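How to Host a Handheld Gripper Demonstration
Visitor Guidance, Lorbridge Site

These instructions apply to all staff who receive visitors in the demonstration room during the August open day. Groups are limited to 55 visitors over the afternoon and are admitted in parties of four.

1. Confirm the booking with the Siddiqui desk on extension 2459.
2. Meet the party at the Lanham entrance and issue badges.
3. Walk the party through the room once before any tool is picked up.
4. Show how the gripper is held and point out the printed marker on its white cube.
5. Allow each visitor two attempts at the practice task.

Staff should keep the gripper at chest height while speaking and turn it slowly so that the finger pad can be seen by everyone in the party.

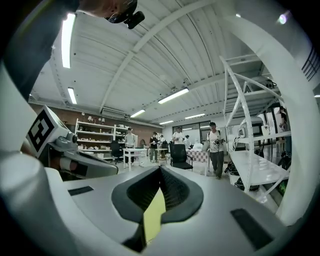 Girish Nigam asks that hosts let visitors try the grip first and save the talk about software for afterward, as his own party had more questions once they had held the tool. This order has been adopted for all sessions.

6. Collect the tool from the last visitor and return it to the Mamomon cabinet.
7. Enter the session in the log, including any damage to the finger pads.
8. Escort the party back to the entrance.

Visitors under 16 must be accompanied by an adult at all times. Questions that a host cannot answer should be written on the session card and handed in at the desk.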